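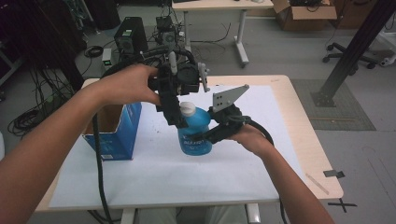
My son was given two days in the isolation room at Salterdale for having a piece of metal in his school bag, and I want to know if any other Year 9 parents have had the same. He is 14. It was a flat steel strip with holes drilled in it, left over from his technology project, and he'd forgotten it was in there. The bag was searched at the gate with everyone else's and the strip was put down as a "bladed or pointed article". If you look at the grey plate on the right side of the gripper, with the row of small holes and the pointed tip, his was that sort of thing but with square ends. No point and no edge on it. I asked to see it and was told it had been disposed of. The letter home has the same wording they would use for a knife, and it says it stays on his record until he leaves.
Posted by: plumblane

Did they ring you first or did you just get the letter?
Posted by: ada_c

Letter. It came home in his bag at the end of the first day, so he'd already done half of it by the time I knew.
Posted by: plumblane

Ours had a phone call for the same sort of thing last year but that was a pair of compasses, which are on the equipment list. They backed down on that one when I read the list out to them. I'd start with the list. It's in the September newsletter, near the back, after the bit about PE kit.
Posted by: T Dhanial

I'm going to disagree with the way this is going. The school can't have staff at the gate deciding which bits of metal are sharp enough. It's quarter past eight, it's raining, there's a queue out to the bus stop and someone has to make a decision. A steel strip isn't a pencil case item. If mine had it in his bag I'd expect it to be taken off him.
Posted by: northgate_dad

Taken off him, yes. I haven't complained about that. It's the two days and the wording.
Posted by: plumblane

Then say that in the first post.
Posted by: northgate_dad

It does say it in the first post.
Posted by: T Dhanial

My daughter was in isolation in spring over a coat. You sit facing a partition and you get worksheets, and the worksheets weren't from her own sets, so she missed a chemistry topic and had to copy it up from a friend. You're allowed to the toilet at set times. Lunch is a sandwich brought to the desk. I'm not saying it's cruel, she was fine, but two days of lessons is a lot to lose over something out of a school workshop.

Who signed the letter? If it was Mr Khattak he is usually reasonable if you get him on the phone before nine. After that he's teaching.
Posted by: Clerkcombe Mum of 3

Signed by the behaviour office, no name. I'll try Mr Khattak.
Posted by: plumblane

I asked for the isolation numbers last summer and did get them in the end. 166 pupils had at least one day in there over the year, in a school of 492. That's a third of them. Some of those will have earned it. I can't believe a third did.
Posted by: K. Mengal

You've no idea what those were for though. My sister works in a school (not this one) and you'd be surprised what goes on. When Plurnard took over, the place was out of control and half the people on here were on here saying so. Now it's strict and it's the same people.
Posted by: northgate_dad

I wasn't on here then. I asked for reasons as well and they said they don't record them in a way that can be added up. A coat and a fight go down under the same code, as far as I could make out from the reply.
Posted by: K. Mengal

Going back to the actual question. There are separate things to ask for:

Ask for the searching policy. It should say who is allowed to search and what gets written down.

Ask for the log entry for your son. If the item was thrown away there should be a note of who did it and when. You could also ask if anyone took a photo of it.

Ask for the wording on his record to be changed to what it was. "Metal strip from DT" would do. Do this in writing and keep it short. I'd leave the other stuff out of that letter or they will answer the easy part and skip the rest.

If you get nowhere, it goes to the chair of governors. Send it care of the school office but mark it for the chair.
Posted by: ada_c

Thank you, that's useful. I hadn't thought to split it up.
Posted by: plumblane

Has his DT teacher said anything? Mine is in the same year and they were told they could take their offcuts home. She's got a bag of them in her room. I only know because I trod on one.
Posted by: Zee K

No, I haven't spoken to the teacher. He says the same, that they were told they could take them. I didn't know if that was true or if he was just saying it.
Posted by: plumblane

It's true. I'll ask her exactly what was said and message you.
Posted by: Zee K

If they were told they could take them home then fair enough, that changes it for me a bit. He should still have shown it at the gate. But the school can't hand it out in one room and punish it in another.
Posted by: northgate_dad

Spoke to Mr Khattak this morning at twenty to nine. He hadn't seen the letter before it went out. He is going to talk to the DT department and ring me back. He couldn't say anything about the record, that's the behaviour office. My letter asking for the log entry has gone in at reception and I got them to stamp a copy.
Posted by: plumblane

Good. Keep the copy.
Posted by: ada_c

Clerkcombe Community Board > Schools > Salterdale > Isolation for item in bag
Page last updated: September
Contact the moderators | © Clerkcombe Community Board | Back to top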